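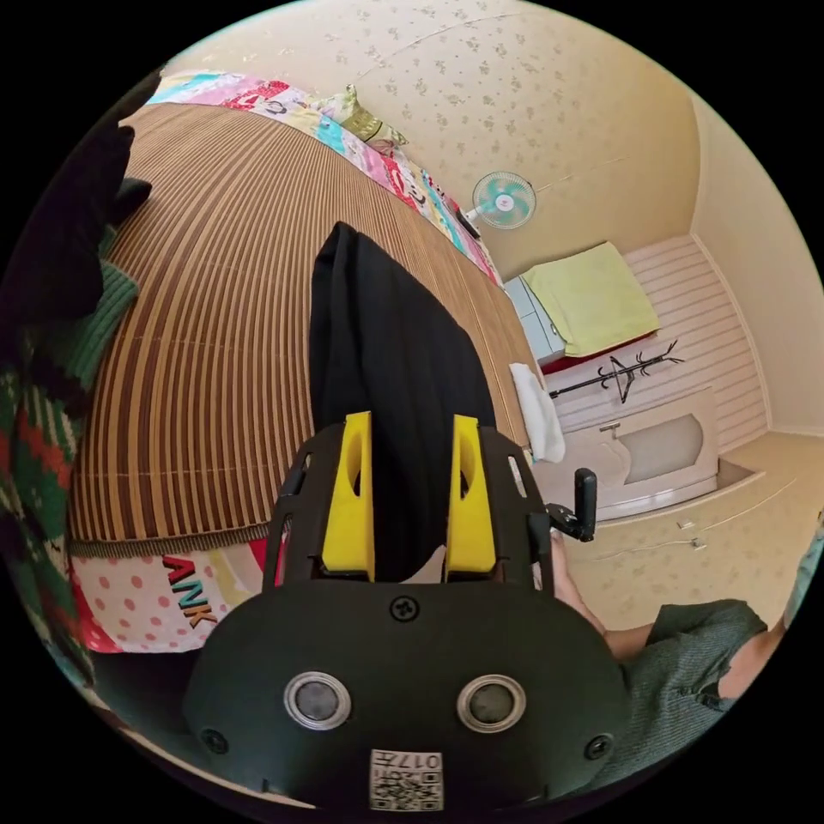

I have been putting off writing this one up, partly because my shoulders were sore and partly because I wanted to let the whole business settle in my head first. I spent most of May teaching a robot to tidy up clothes, and I never once stood next to the robot. It lives in a workshop in Zelham, and I have seen it only on a video call, where it waved (someone made it wave, I'm sure, but I waved back anyway).

The way it works is that you do the chore yourself with a pair of grippers in your hands, and the recordings go off to be turned into something the arms can learn from. You squeeze the trigger and the two yellow fingers close. That's all you get, two fingers on each side, and you have no idea how much you rely on your palms until they're taken away from you!

Debora Costa, who got me into this, gave me one piece of advice on the first morning, and I have thought about it ever since: move as if you were showing a very polite child. So, slow, but with no dithering. If you stop halfway through and hover over a sleeve while you make up your mind, the robot learns to hover too. I am a born hoverer. My first batch of 42 takes came back with 11 thrown out, nearly all of them for what the Altden people call "idle hands," and I took it more personally than I should have. 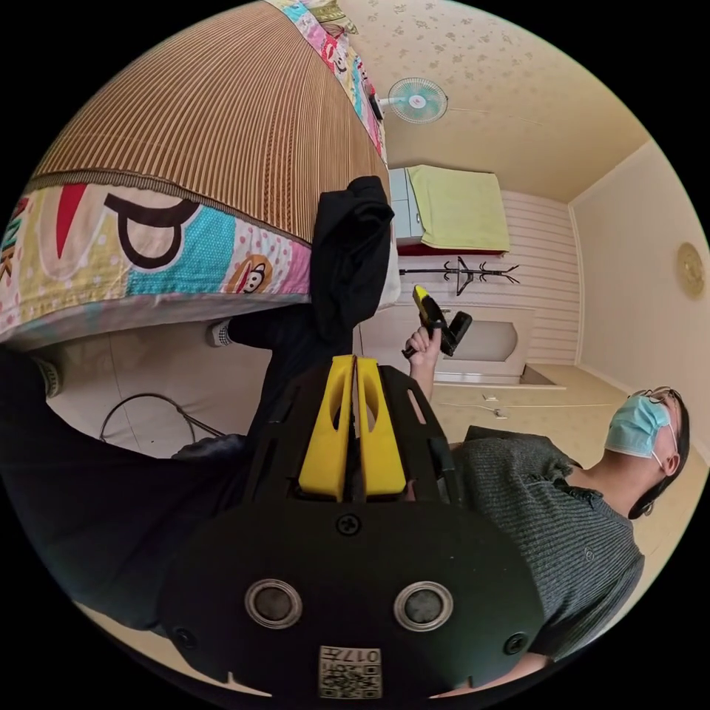
Dark fabric was the hardest for me. With a bright tea towel you can see the corner and go straight for it, but anything black just turns into a puddle, and you end up pinching two layers when you wanted one. I got into the habit of going for a seam or a cuff, lifting a little, and letting the weight of the thing tell me what I had hold of. Whether a robot can feel that through a recording I really couldn't say. I asked Lopes (that's the firm doing the training side) and got a long, kind answer of which I understood the first paragraph.

I also had a try at the other method, the remote control kind, on an afternoon visit to the Dillitz office. You sit in a chair and push a pair of small arms about, and the big arms across the room copy you. It's great fun for the first ten minutes, and after that it's like trying to make a bed while wearing somebody else's coat. There's a tiny delay, and I kept correcting for things that had already been corrected. They told me a patient person gets used to it in a week or so. I managed 4 folded shirts in an hour and was very proud of one of them.

So for soft things I much prefer having the grippers in my own hands. You feel the tug when the cloth catches, and you can lean over and come at it from the side the way you would at home, with no screen in between. The price is your wrists. They aren't heavy for the first half hour, but do stop and shake your arms out, and please don't be a hero about it like I was. 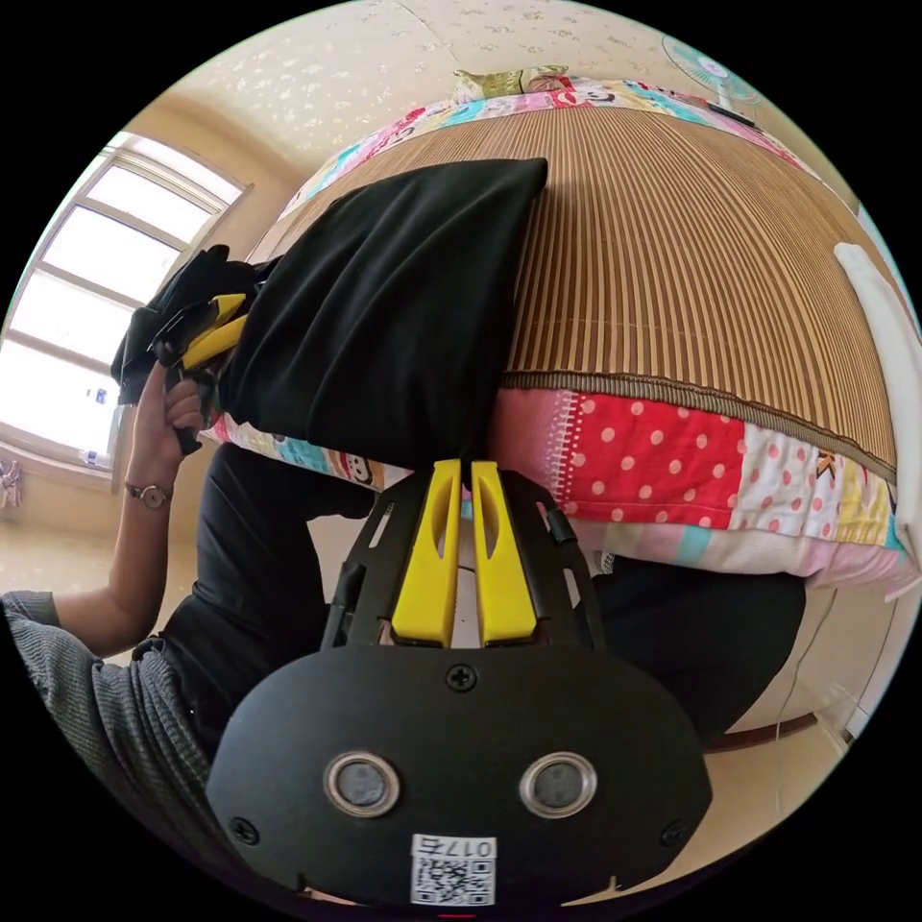 Neusa Pacheco wrote to me after my last post to say that I was being unfair to remote control, and that for her it wins every time, because whatever you manage to do that way, you know for certain the real arms can reach it. With the handheld kind, she says, she is forever twisting her elbow into some position that no robot could follow, and then the take is wasted. I can't argue with that. I have been guilty of the elbow thing myself, more than once, usually while fishing for something that had slid out of reach.

By the end of the month my count stood at 732 good takes, and the rejects had slowed to a trickle. They are going to try the first training run on shirts and leave the trousers for later, and I'm hoping to be on the call for it. I'll put the date up here when I have one, and in the meantime, if any of you have found a decent way to turn a sleeve right side out with two fingers and no thumb, please write and tell me how you do it.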